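Gripper club, week 9

We got through 2 full sessions this month, which is better than October. The club is still small and we still share one set of tools, so most of the evening goes to waiting for a turn. I brought a book.

The project is called Privska. The plan is to collect 1000 short recordings of people picking things up with the hand-held gripper, then train a model on them and see how it does on the arm upstairs. As of last night we have 757. Korkor Dogbe keeps the spreadsheet and marks the bad ones in red. A lot of mine are red. I tend to close the fingers before I have stopped moving, and the object gets shoved sideways.

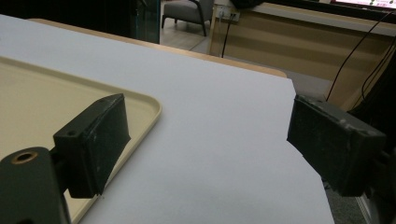

My own job for November is the finger pads. I took it on because I complained about them. The printed ones we started with were too smooth and let go of anything with a curved side, so we changed the design and made the faces flatter. They are plain dark blocks. The edges have chips and light scratches on them now, and I want to know how much of that matters before we print another set. My guess is that the flat face does most of the work and a rough edge only causes trouble with thin things like cards or coins. I haven't tested that yet.

Korkor thinks we should leave the pads alone until the recordings are finished. If we swap them now, the first 757 were made with one shape and the rest with another. I see the point, but I would still like a spare set in the drawer. We settled on printing a pair and not using them, which is fine with me.

The other thing on my list is the bracket screws. I have been tightening them at the start of each session and writing down whether they moved. The left one moves more than the right – no idea why. Thread lock would probably fix it, but then changing the pads gets harder.

Next session starts at 6:30. We are doing small boxes first, then cups if there is time. If you are coming, bring a few objects from home that you don't mind getting scuffed. We have used the same mug far too often.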